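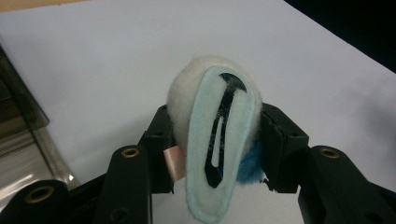
Pinza con pompón blanco y fieltro celeste, por el lado del cierre.

El viernes vacié la caja de los adornos de pelo. Llevaba desde julio sin abrirla y ya no cerraba bien. Casi todo eran gomas dadas de sí, que fueron a la basura, y varias pinzas de clic.

La del pompón blanco se queda. Por detrás tiene el fieltro celeste con el clip negro encima, algo rayado, y asoma un mechón azul fuerte. También lleva una etiqueta rosa pálido que no pienso cortar.

Las pinzas están ahora en una lata de Zisley, enganchadas a una tira de cartón. Las diademas siguen en el cajón del baño. Me falta buscarles sitio.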